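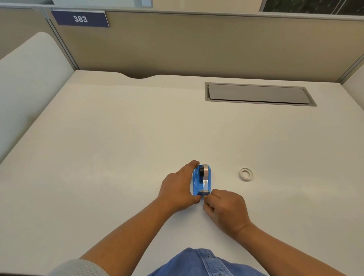
Plukell Releases Ristis 4 Desk and Room Booking Software for Shared Offices

NEPIA, February – Plukell today announced general availability of Ristis 4, the new version of its desk and room booking software for shared offices, libraries and study centers. The release replaces the overnight batch process used in earlier versions with continuous updating of the seat register, and adds support for partial-day bookings.

In Ristis 3, changes made to a floor plan during the day did not reach the booking screen until the following morning. Ristis 4 writes each change to the register when it is saved. Seats taken out of service are removed from search results at once, and people holding a booking for an affected seat receive a message with the nearest open seat of the same type.

Bookings can now be made in blocks of 30 minutes. Sites may set their own shortest and longest booking, and may apply different limits to different zones. A seat that is not checked in by the end of the grace period goes back into the pool. The grace period is set by the site and can be turned off.

The software was tested at Wevby, a shared office building in Nepia, before release. During the trial the system handled 3,654 bookings across 100 numbered desks. Faults reported by the site were corrected before the final build. Two of them concerned bookings that crossed midnight, which were shown on the wrong date in the weekly report.
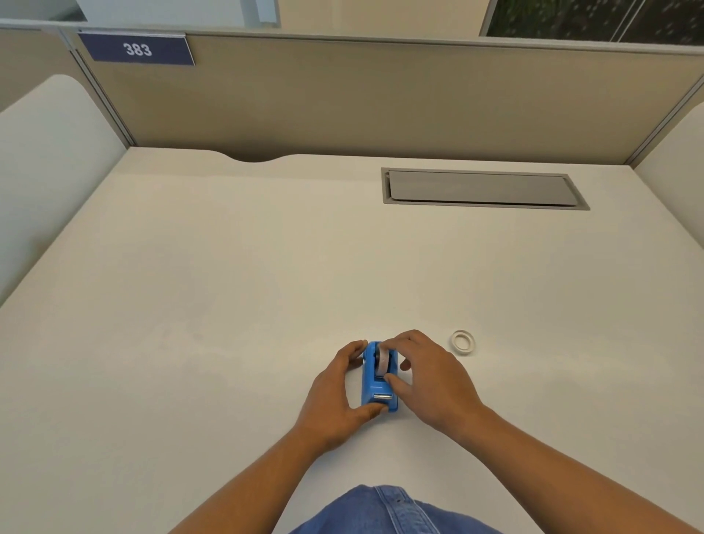

Ristis 4 is offered in two editions. The Standard edition covers a single site with up to 100 seats. The Extended edition covers up to 1,000 seats over any number of sites and includes the reporting module, badge reader support and export to common spreadsheet formats. Both editions run in a web browser and need no software on the user's own computer.

Existing customers on Ristis 3 can move to the new version without re-entering floor plans. Seat numbers, zones and user groups are carried over. Custom report layouts are not, and must be set up again. Plukell will keep issuing security fixes for Ristis 3 until the end of next February. Ristis 2 is no longer supported.

Availability
Ristis 4 is available now to new and existing customers. Upgrade notes and a list of supported badge readers are posted in the customer area of the Plukell website.

About Plukell
Plukell develops booking and space planning software for shared workplaces. The company is based in Nepia.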